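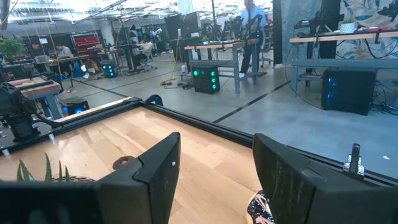 Grandislow placemats are woven by hand from natural plant fiber and are meant for everyday tables in homes, offices and workshops. Most of the questions we get are about wood: pale wood in particular, and whether a mat will mark it. On a light tabletop with visible blond grain, a spill stands out more than it would on dark wood, and a plant set down near the corner, like a spiky succulent beside a dark woven pot rim, can leave a ring as easily as any dish. The answers on this page cover the round mats, the bowls people put on them and the table underneath. Last updated 2022-10-26.

What sizes do the mats come in?

Two. The regular Jemlow fits a dinner plate. The large Jemlow is for two dishes side by side, or one serving dish with room around it. Both are round. We don't make an oval and have no plans to.

Are they sold one at a time?

The large one is. The regular mat comes in sets of four, and we can't split a set. If one mat in your set gets ruined, write to us with the color and we'll check whether we have a loose one.

Will the weave scratch my table?

The fiber itself is softer than a finished wood surface. Grit is what scratches. Lift the mat every few days and wipe under it. If the table has an oil or wax finish, let a new coat cure fully before you put the mat back.

Can I put hot dishes on it?

Warm bowls and plates, yes. Pans straight off the burner or out of the oven, no. Use a trivet on top of the mat for those.

My bowls wobble on the mat. Is it defective?

Probably not. The flat reeds overlap as they run out from the center, so there are small ridges all over. A bowl with a narrow base will feel them more than one with a wide foot. Pressing a new mat under a few heavy books overnight takes most of the unevenness out. If it still rocks, try the bowl an inch or so off center.

Can two bowls share one mat?

On the large size, yes. Wide, shallow bowls can sit next to each other with the rims almost touching and the bases still well inside the weave. White bowls look good on straw color with the gray and black strands running through it, and a glazed pastry is about as messy as we'd go without a plate under it. Deep soup bowls are better on a mat each.

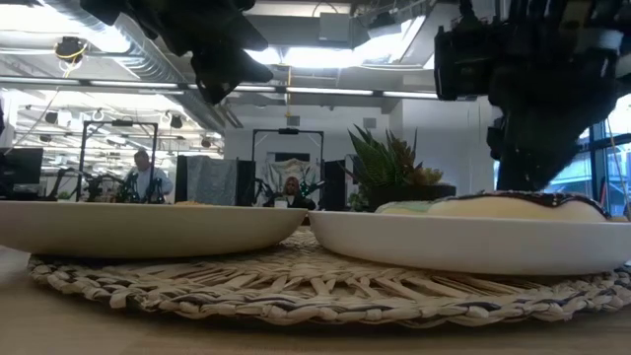 Idris Meredith wrote in to say that the large mat works better for breakfast than for dinner: "Two bowls and I'm fine. Once there are glasses and silverware, somebody's fork ends up on bare wood." We agree with that. For a full place setting, buy the regular size and give each person one.

How do I get sugar glaze or icing off?

Let it harden first, then flex the mat gently and most of it will flake away. Go over the rest with a barely damp cloth, following the direction of the reeds. Stand the mat on its edge to dry. Don't soak it, and don't put it in the dishwasher.

What about coffee and tomato sauce?

Blot right away. On the dark strands you won't see much. On the pale ones a stain usually fades but may not go completely - that goes for any undyed fiber.

A strand has come loose. Should I cut it?

Tuck it back under the nearest crossing with a blunt needle. Cutting tends to start a longer gap.

How should I store them?

Flat, in a dry cupboard. A set of regular mats stacks nearly 4 inches high if you leave the tissue in. Don't roll them.

Is Nilsuwan the same mat?

Nilsuwan was our name for the earlier version, which had a stitched cloth border. We stopped making it in August. Care is the same, except that the border should be kept away from bleach.

Do you supply offices and cafes?

Yes. Orders of 80 mats or more get the trade price and ship from our Brarnura warehouse. Smaller orders go out from the shop at the regular price. Send us the table sizes along with your order and we'll tell you if the large mats will fit.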